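Speaker notes: Making clothes last (April evening talk, Prirnholm library)

Start at 7 sharp. Lights stay up for the first part so people can take notes. Slides are numbered in the corner, and the handout follows the same order.

SLIDE 1 – Title
Say hello, say where the restrooms are, say that questions are fine at any point. Mention the handout on the back table. It has the washing chart and the list of thread weights, so there is no need to copy those down.

SLIDE 2 – Why I started keeping a list
I keep a notebook of everything in my closet. When I began, it had 116 entries, counting socks as pairs. I wrote down what each thing was, where it came from, and what finally went wrong with it.
What I expected to find was cheap cloth wearing out. What I mostly found was damage from washing and drying. Collars faded, elastic went slack, knits grew at the hem. The cloth was usually fine when the rest of the garment gave up.
Pause here. Ask the room what they threw out last and why. Take a few answers, no more, or this part runs long.

SLIDE 3 – The washer
Main point: most of us wash too often and too hot.
Cold water for nearly everything. Warm for sheets, towels and work clothes with grease on them. Hot for sickness in the house and for cleaning rags.
Less detergent. Measure it. The cap on most bottles holds far more than a normal load needs, and the extra stays in the cloth and makes towels stiff.
Fill the drum loosely. If you have to push to close the door, take something out.
Zippers up, buttons undone, pockets empty. A closed zipper doesn't chew on the things beside it. Buttons that are done up pull on their threads the whole time the drum is turning.

SLIDE 4 – The dryer
Hold up the jar of lint. Let it go around the room. All of that was clothing.
I am not going to tell anyone to get rid of a dryer. I use mine for towels and sheets. But shirts, sweaters and anything with stretch go on the rack. If the rack takes up too much space, a rod over the bathtub does the same job.
Someone always asks about wrinkles. Answer: shake hard before hanging, smooth the collar and the button band with your hand, and most of it drops out on its own.

SLIDE 5 – The small repairs
There are 3 repairs that cover most of what people bring to the mending table at Wunell: a button, a fallen hem, and a split seam.
Button – doubled thread, leave a little slack, wrap the slack a few times to make a shank. Without the shank the button sits too tight and tears the cloth when you do it up.
Hem – blind stitch by hand. Pick up only a thread or two of the outer fabric each time. Press it when done.
Split seam – backstitch, and start well before the split and end well after it. Turn the garment inside out first. It sounds obvious, and I have still forgotten to do it.
Pass the sample cloths around. Ask for them back at the end (the blue one went missing last time and I had to make another).

SLIDE 6 – What you need at home
Needles in a few sizes, black and white and gray thread, small sharp scissors, pins, a tape measure, a seam ripper. That is the whole kit. It fits in a cookie tin.
Gray thread is the useful one. It disappears into more colors than you would think. Show the swatch card.
If people ask where to buy, Prins on the square sells thread by the single spool. The big assortment boxes often have weak thread in them. Tell people to pull a length between their hands, and if it snaps easily, use it for basting and nothing else.

SLIDE 7 – Denim
Jeans get their own slide because everybody owns them and they fail in the same places. Inner thigh first, then the back pocket corners, then the hem where it drags on the heel. 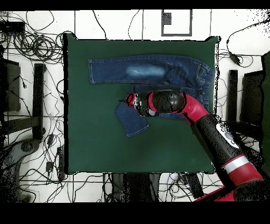
Catch the inner thigh early. Hold that part up to a window every month or so, and if light comes through, patch it from the inside now. A patch behind thin cloth lasts for years. A patch over a hole has nothing to hold on to at the edges.
Use a piece of old denim that has been washed many times. New denim shrinks and puckers. Stitch in rows running the same way as the weave, and go well past the thin area on all sides.
Turn jeans inside out to wash them, and hang them by the hem so the weight of the waistband pulls the legs straight.

SLIDE 8 – Storage
Knits folded, never hung. Heavy coats on wide hangers.
Clean everything before it goes away for the season. Moths go for food and sweat more than for the wool itself. Cedar helps a little if it is fresh. A closed bin helps a lot.
Short version of the attic story here if there is time. Skip it if we are past 7:45.

SLIDE 9 – What it adds up to
The Zamavgate swap has moved 2,000 garments since it opened, and a good share of them needed only a button or a wash. Bring things in clean, with the fault marked by a safety pin.
I have kept my own list for 4 years. I buy less than I used to, mainly from knowing what I already have.

SLIDE 10 – Questions
Leave this slide up. Likely questions: pilling (use a comb, go gently, work on a flat surface), deodorant marks (white vinegar, soak, then a cold wash), and shrunken wool (sometimes it eases back with a soak and a careful stretch, often it doesn't).
If nobody asks anything, offer to show the button shank again at the front table.
Collect the sample cloths and the lint jar. Chairs go back against the wall by 8:30.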